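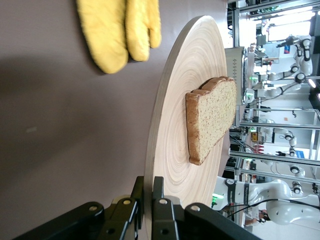 Whole-grain slice on the round wooden plate, yellow mitts alongside.

Sunday, kitchen table notes, continued

Started at 2 in the afternoon, later than planned. Gwendolyn had left the table wiped down and the bread in its bag with the clip on, so setup was short. The loaf is the seeded whole-grain again. I asked for the same kind as last time and got it, but the slices are cut a little thicker than the old ones, and I had to recheck the toaster slots before doing anything else. They fit. The heel does not.

Plate. We switched to the big round wooden one for the whole afternoon. The white ceramic plate is back on the shelf. I like the wood better for bread: the slice stays put when the plate gets nudged, and it makes much less noise going down on the tabletop. Two things against it. It is pale, so crumbs from this loaf disappear into the grain and you only find them with your hand. And it can't go in the dishwasher. Wipe with a damp cloth, dry right away, stand it on its edge overnight. Please don't leave it flat in the sink. The last wooden one from Drostent warped that way and rocked ever after.

Where the slice sits matters more than I had written down before. Near the rim is easier for picking the bread up, but a slice close to the rim goes over the side if the plate is tipped even a little on the way to the table. In the center it travels fine and is awkward to get hold of. I went with near the rim, on the far side, and kept the plate level. Will try the center again next time with the crust turned the other way.

Bread condition. Slices left out of the bag for the first hour were noticeably stiffer by the end and held their shape. Fresh ones from the middle of the loaf sagged when held by one corner. I have started taking out 3 slices at a time and closing the bag again. Anything that has been dropped goes in the compost tub, not back in the bag. Found one in there that clearly had been on the floor.

Mitts. The yellow pair stays on the table, overlapped, off to the side of the plate. Naima wants them hung on the hook by the door, and for storage I agree, but during a session they are useful where they are. They shed a little yellow fuzz. Washed once so far, cold, and they came out all right. If they go through again, air dry only.

Table. Left side wiped twice, dry cloth after. There is a faint ring from somebody's mug that I could not get off with the Jandden spray. Will try baking soda before asking for anything stronger.

Crumb count is not something I am going to keep up, but for weight: some 88 grams of crumbs and broken bits swept up over the day, most of it from one slice that got squashed.

To do
- New bag clip, the hinge is going
- Second loaf, same brand, same cut if they have it
- Food-safe mineral oil for the plate (Okafor order, ask Naima if it went in)
- Put the ceramic plate back in rotation for a comparison
- Label the compost tub

Stopped at 6. Bag closed, plate dried and on its edge, mitts left out - Gwendolyn needs them first thing.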